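Home | Forums | Kitchens | Search | Log in

Butcher block next to the sink?

gravelroad58
Redoing the kitchen in our place outside Trakenville. Stone is quoted at 300 more than butcher block for the short run by the sink. Worth paying?

tess_m
Pay it. Ours went black at the seam in two winters. I oiled it every month like the store said.

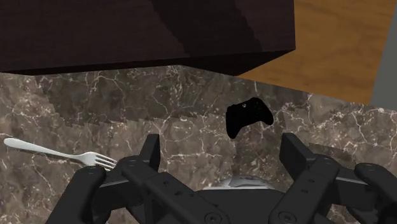
Wood is fine on the far side of the room - just keep it away from the faucet.

oldplane
Disagree. Mine has been by the sink for years with hard wax oil. Wipe it down at night.

tess_m
You may have a drier house than I do.

gravelroad58
There are kids here. Wiping every night won't happen. Going with stone, and the yard in Famcombe has a remnant for 200.

oldplane
Check it for cracks first.

Last updated: 12/05/2020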